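Section 3. Recording Comparison Episodes for the Cosell Method

This section describes how to set up and record episodes for the comparison between the Cosell policy and the Skereo baseline. It applies to the two-arm station only. Operators should complete Section 2 (Calibration) before starting.

3.1 Preparing the station

1. Cover the table with the black cloth and smooth out large folds. Small creases are acceptable.
2. Place the wooden organizer box between the two arms, with the drawer knobs facing the operator.
3. Open Ristari, select the task "Box, one lid," and load the start poses for both arms.
4. Check that each gripper opens and closes fully on command.

CAUTION: Keep hands and sleeves away from the table whenever the arms are powered. Use the stop button before moving the box by hand.

3.2 Recording an episode

1. Start the recording and wait for the tone.
2. Guide the right arm to the lid and close the gripper on it.
3. Bring the lid to the left compartment. Hold the left arm clear of the box, with its gripper open, during this step.
4. Release the lid, withdraw the right arm and stop the recording.
5. Mark the episode as complete or failed. Failed episodes are kept – the method uses them during training.

The divider leaves limited room for the fingers when the right arm enters the left compartment. Approach slowly, and check that the gripper cable is not caught on the front of the box.

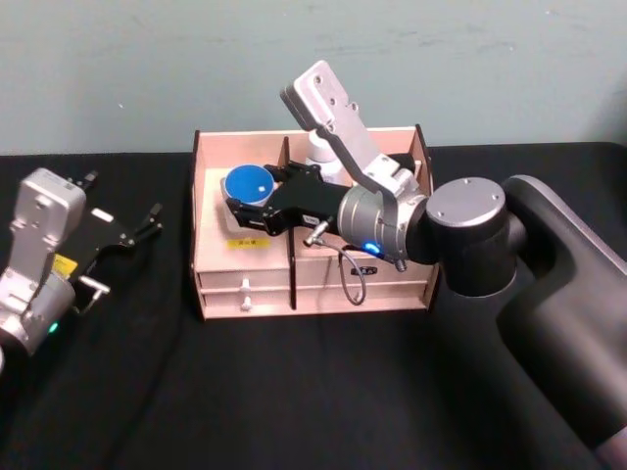
Terence Marsden asked whether the waiting arm should be recorded at all, given that it adds nothing to the placement and makes every file larger. His suggestion was to drop its joint readings whenever the arm holds still for more than 2 seconds.

The readings are to be kept. In the July trials, policies trained without them moved the left arm too early in 8 of 27 test runs. With the full readings, the same fault was seen in 3 of 27. The number of runs is small, and the result should be treated as a guide until the Peng station has repeated it.

NOTE: Do not trim the waiting period from the start or end of an episode. The policy learns when to hold still from these parts of the recording.

3.3 Checking the files

1. Play back each episode in Ristari at normal speed.
2. Confirm that the readings for both arms run from the first time stamp to the last.
3. If a gap is found, exclude the episode and record a new one under the next free number.
4. Send the session log to Cleiton Teixeira before changing the task or moving the station.

Episodes recorded with an earlier calibration must be stored in a separate folder – Ristari does not sort them automatically.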